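Stairs, mostly

28 August 2022

I moved to Senville in April for a job that lets me work from home, so I could have lived anywhere with a plug. I chose a fourth-floor walk-up. The listing said "charming period stairwell," and I read that as a feature of the building and not as a warning about my knees.

There are 66 steps from the street to my door. I know this because on the second day I carried up a bookcase, and counting was the only thing keeping me civil. My last place, in Flusden, had an elevator the size of a phone booth that smelled like soup. I complained about it for years. I would like to apologize to the elevator.

What stairs do, mainly, is make you plan. In Flusden I would run out for milk, come home, notice I had forgotten eggs, and run out again. Now I stand in the kitchen with a list like a general before a campaign. If the eggs get left behind, we are not a household that eats eggs this week. I have made pancakes without them. They were some kind of cracker.

Delivery people have opinions too. The man from Oltora, where I bought the mattress, looked up the stairwell, looked at his paperwork, and asked whether I was sure. The dry cleaner on the corner, El Sherbiny, will deliver for free to any address in the neighborhood, and mine turns out to be a matter of interpretation. I pick up my own shirts.

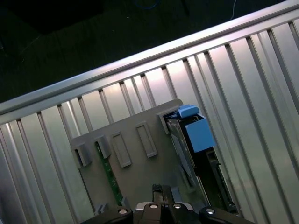 My calves, meanwhile, have become the calves of a much more interesting person. I can now reach the top and speak in full sentences, although I usually have nothing to say. My heart rate used to hit alarming numbers at the third landing — there is a radiator there that I have leaned on in all weathers — and these days I only stop if a neighbor is coming down and I need to look neighborly.

The lease is up next spring. There's a ground-floor place two streets over with a little yard, 44 dollars a month cheaper, and I went to see it last week. The bedroom faces the bus stop. I walked home, forgot the eggs, and went back for them.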